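Chapter 8
Where Do the Examples Come From?

My first real job in robotics was picking junk out of a bin. I don't mean programming an arm to do it. I mean I sat at Geketgate with a controller in my hand and steered the arm myself, one grab after another, while the computer wrote everything down. I did 129 grabs on my first day and I was so proud! Then Grażyna Głowacki went through the log and threw out most of them.

Her complaint was that I kept going for the easy stuff. A hard plastic block has flat sides and stays put, so of course I went there first. A limp glove or a piece of clear plastic on a shiny floor was another matter, and I'd leave those for last (or for Kacper, sorry Kacper). A system trained on my day would have learned to love blocks and ignore everything else.
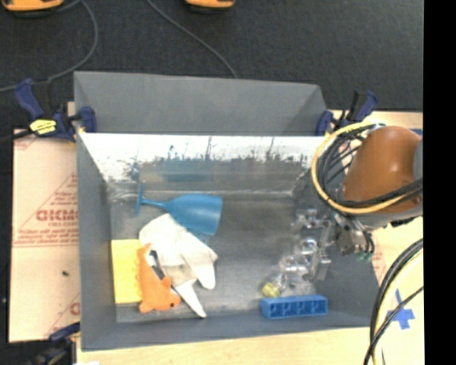
So we changed the way we worked. Before each round we picked the target out of a hat — a real hat, Shayne's — and you had to try for that one even if it was buried. Misses stayed in the log, marked as misses. After 10 tries we tipped everything out and filled the bin again, so that no pile got too familiar.

You'll use the same routine in this chapter, minus the hat. Section 8.1 covers how to choose your objects, and 8.2 is all about labels, including the awkward case where the gripper comes up holding 2 things at once. Have a notebook handy before you start 8.1. You'll be writing down every grab, good or bad, and we'll need those notes again when we get to training.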